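**Left arm keeps stopping mid-reach (rose job)**

**triklow_rl:** Two-arm cell, artificial roses. The left arm goes for a stem, gets most of the way down, then faults on joint torque and sulks until I clear it. It did that 9 times on Monday. The right arm has never faulted and is becoming smug. 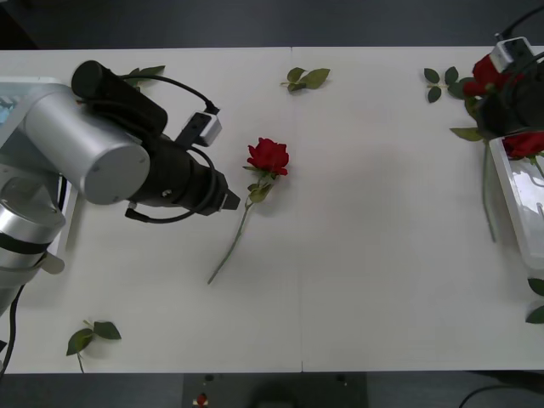

Speed is down to 80 percent, payload is set correctly, and I've swapped the gripper fingers. Same fault. Logs say "unexpected force," which narrows it to physics.

**Halliday5:** Cable. That coil is pulling on the wrist when it turns.

**coralie_t:** Disagree. Cable drag would fault at the same angle every time. I'd bet your table height is off and you're pressing into the panel.

**triklow_rl:** Angle varies. Table was measured in January, by me, so make of that what you will.

**Halliday5:** A coil can snag anywhere. Unclip it and run 11 picks.

**coralie_t:** Power off before you unclip anything, please. And touch off on both panels, either side of the seam.

**triklow_rl:** Left panel reads high. Cable still under suspicion — more tomorrow.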